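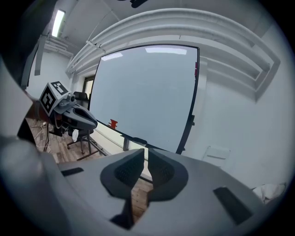 Stomidport, February

What is a whiteboard?

A whiteboard is a big, smooth board you can write on and wipe clean, over and over. The one in the picture has a black frame and stands on dark metal legs. Some boards are fixed to the wall instead.

Why does the ink come off?

Whiteboard pens use a special ink. When it dries, it stays on top of the shiny surface and does not soak in. A dry cloth can rub it away. Paper is different. It is full of tiny gaps, and ink sinks into them.

Why is it so shiny?

Smooth things bounce light back neatly, a bit like a mirror. Look near the top of the board and you will find two ceiling lights reflected there. If a light makes your board hard to read, try moving your seat.

What is the tray for?

The ledge along the bottom is a handy place for pens and a cloth. Put the lids back on your pens, or they will dry out.

Try it yourself

Write your name on a whiteboard and on a sheet of paper. Wait five minutes, then rub both with a dry cloth. Which one comes off?

Words by Nhung Đào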